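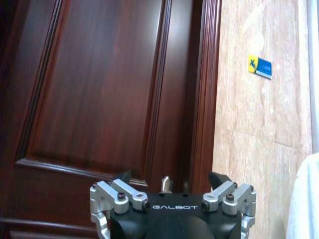

Dark paneled door with molded casing, against marble tile. Gloss like this shows every wipe mark.

Cleaning a Glossy Wood Door: What Works, What's a Waste of Money

Filed under: Doors and Trim

I have been given a lot of advice about wood doors over the years, and I'd put most of it in the bin. Mayonnaise. Cold tea. Walnut halves rubbed on scratches. A "feeding oil" that costs more per ounce than decent olive oil and is supposed to be drunk by a surface sealed under varnish. If a door has a glossy finish, you are cleaning the finish. The wood is underneath it and has no idea you are there.

So these are the tips I still use on dark, shiny, paneled doors, along with the ones I tried and dropped. Reddish-brown gloss is the worst case I know for streaks and dust, so if a method passes there it will pass on your pale oak too.

Find out what you're cleaning first

People skip this and then write to me. "Wood door" can mean solid wood, veneer over something cheaper, or a printed skin that has never met a tree. A shiny one may be varnished, lacquered, or just waxed to death by the previous owner.

Pick a spot nobody looks at, such as the hinge edge. Put one drop of water on it and leave it a couple of minutes. If it beads and wipes off clean, the finish is sound and you can go ahead with a damp cloth. If the spot goes dark or cloudy, the finish is worn or it's mostly wax, and you should keep water away from it and stick to a dry cloth until you know more.

You'll see guides telling you to test with nail polish remover. I don't see the sense in damaging a door to find out how easily it can be damaged.

Dust before anything wet

Wet dust in a molding turns to gray paste, and on dark trim that paste dries into a line you can see from down the hall. Get it out dry.

A clean two-inch paintbrush with soft bristles beats every gadget I've been sent for this job. That includes the Vidolell molding wand, which has little foam fingers that looked clever and left foam crumbs in the grooves. Mine went in the trash after one door. The paintbrush has lasted years and also does lampshades.

Start at the top of the casing, which is the part holding most of the dirt, and bring the brush down each groove. Then do the horizontal ledges, where the rails meet the panels. Any lip with a rounded edge will have a stripe of dust lying on it, including in houses where the owner swears it doesn't. Vacuum the floor after, not before. I have done it in the wrong order more than once.

The wash

One quart of lukewarm water, half a teaspoon of plain dish soap. Half a teaspoon. Most streaking complaints I get come down to a good long squirt of soap and no rinse.

You need three cloths: one for soap, one for plain water, one dry. Wring the soapy one until nothing drips when you squeeze it hard. Then:

Do the panels first, then the rails and uprights around them, then the casing.

Go with the grain. The grain direction matters very little for cleaning, but any faint streaks you leave will run the same way as the wood and you won't notice them.

Work a section no bigger than a newspaper page, rinse it with the second cloth, and dry it before you move on.

For corners of the molding, wrap the cloth over a blunt butter knife or a wooden popsicle stick. Cotton swabs work too, if you have an afternoon to kill.

Keep the cloth off the very bottom edge of the door. It's often unfinished, and it will soak up whatever you give it.

Vinegar? I'm against it here. A weak mix probably won't hurt a sound varnish, and plenty of people use it happily, but I've never seen it do anything the dish soap didn't, and then the hallway smells like a pickle jar. On a waxed door it will dull the shine. And if there's stone next to the door it's a flat no, for reasons further down.

Fingerprints and the gray patch by the handle

That patch is skin oil with dirt stuck in it. Soap and water will take most of it off if you let the damp cloth rest against it for half a minute before you wipe. Do that twice before you reach for anything stronger.

If it still won't budge, mineral spirits on a rag, windows open, no flames anywhere near, and test it on the hinge edge first. Lay the rag out flat outdoors to dry when you're done. Don't ball it up in a bucket.

The white melamine sponges are sold for this exact problem and I wish they weren't. They are very fine sandpaper. On flat white paint you'll get away with it. On a dark gloss door you'll trade a dirty patch for a dull one, and the dull one is permanent.

Polish: mostly no

Here's where I lose friends. A sound glossy finish doesn't need polish. It needs to be clean and dry, then rubbed with a soft cloth for a minute or two. That's the shine. It was there already.

Spray polishes with silicone look wonderful for a day. After that they hold dust, they smear when touched, and if you ever want to refinish the door the new coat may crater into little fish-eyes. I used the Pranent "deep gloss" spray on one half of a closet door and plain soap and water on the other half, and by the end of the month the soap half looked better. One closet door isn't a laboratory, I know. It was still enough for me.

Paste wax is a different matter. A thin coat once a year on a door that gets handled a lot is fair enough. Thin means you can barely tell it's there before you buff. If you have to scrape it out of the molding with a toothpick, that was not thin.

Scratches, honestly rated

Felt touch-up markers: decent on fine scratches, poor on wide ones. Buy one shade lighter than you think. Reddish woods have lighter and darker streaks running through them, so a mark that's slightly too light looks like grain, and one that's too dark looks like a marker. Wipe off the extra right away.

Wax filler sticks: good for small dents and chips. Press in, level with an old plastic card, buff. The Jurčo sticks I have are softer than the hardware store ones and easier to work with, though they also pick up lint.

Walnuts: the oil darkens a scratch for a little while. Then it doesn't. Eat the walnut.

Coffee grounds: they're gritty. Why would you rub grit on a scratch?

When the door sits next to marble

A lot of entryways put dark wood trim right up against marble tile, and it looks handsome, and it means you have two surfaces that want different things with a thin line between them. Marble is etched by acid. Vinegar, lemon, and most bathroom sprays will leave a dull mark on polished stone, and no amount of wiping brings it back. Wood polish is no friend to it either, as oil can soak in and leave a darker edge along the casing.

My method is boring. Never spray at the door or the wall. Put the cleaner on the cloth, over the bucket, and then go to the door. When you do the outer strip of the casing, hold a piece of stiff card against the stone and slide it down as you go. I use the back of a cereal box.

For the marble itself, a damp cloth and a cleaner marked pH neutral, then dry it. I'm told there are special stone cloths now. I've handled one from Metcombe and it was a microfiber cloth with a picture of a pillar on the packet.

The joint between casing and stone collects dirt, and a dark line there isn't always dirt. Sometimes it's only shadow from a small gap. Run a dry brush down it before you start scrubbing. I once spent a good part of an evening cleaning a shadow.

Signs on the wall beside a door

If the door is in a shared hallway or an office, there's often a little plastic sign next to it. Wipe the face with a barely damp cloth and dry it. Skip the glass cleaner and anything with alcohol, which can cloud some plastics and lift small printing. Don't pick at the edges either. If it's held with adhesive, pulling it off marble may take some of the surface or leave a stain behind, and that's a question for whoever put it up.

How often?

Less than the product labels suggest, for obvious reasons. Dry dust when you can see dust. Wipe the handle area when it feels tacky. The full wash I do twice a year, and July is not one of the times, as in my climate everything dries too fast and streaks. Early morning before the sun reaches the door is the best hour for it. If the door faces a busy street, do it more.

From the mailbag

A reader wanted to know whether a steam cleaner is safe. I wouldn't. Heat and moisture pushed into panel joints is how veneer lifts, and the one steamed door I've seen up close had a milky bloom across the lower panel.

Another asked about dryer sheets for repelling dust on trim. I tried it on one side of a doorframe and left the other alone. Same dust on both sides, and one of them smelled like laundry.

And to the several people who wrote in defense of mayonnaise: yes, it can fade a white water ring, because it's mostly oil. Petroleum jelly left on overnight does the same job and doesn't go off.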